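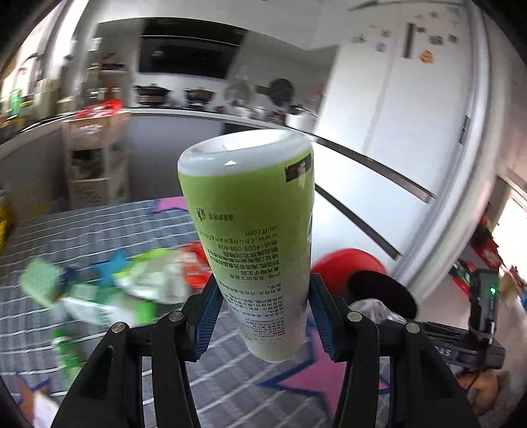 Most kitchen counters fill up from the back. Things get pushed to the wall, more things get set down in front, and after a while you are chopping vegetables on a strip the width of your hand. A long white counter can hold a couple of lidded pots, a rice cooker at the refrigerator end and even a small fan, and still leave you a place to work, as long as the small stuff has somewhere else to go. By small stuff I mean bottles, bags and lids.

Bottles first. Keep the ones you use every day on a tray near the stove and put the rest in a cabinet. Turn each label to the front. If the print is small, write the opening date on a piece of masking tape and stick it to the side. My oldest one says 9/6/21 and is still in use, but it only holds water for the iron now.

Wipe the neck and the cap before a bottle goes back. A sticky cap leaves a ring on the shelf, and rings are harder to clean than caps. Warm water and a drop of dish soap will do it. Dry the threads too.

Plastic bags: pick one drawer. Fold them flat or stuff them in an empty tissue box. When the box is full, stop saving them. Ivana Núñez keeps hers in an old sock with the toe cut off, hung inside the pantry door.

Lids can stand on edge. A cheap file rack from the office aisle holds four or five. I had a Clutora rack for two years and the feet came loose, so now I use a plain wire one.

Rice cookers need room above them for the steam. Pull yours out from under the cabinet while it cooks, and leave the lid open afterward until the inside is dry. Wash the inner lid if yours comes off.

Unplug the fan before you wipe behind it.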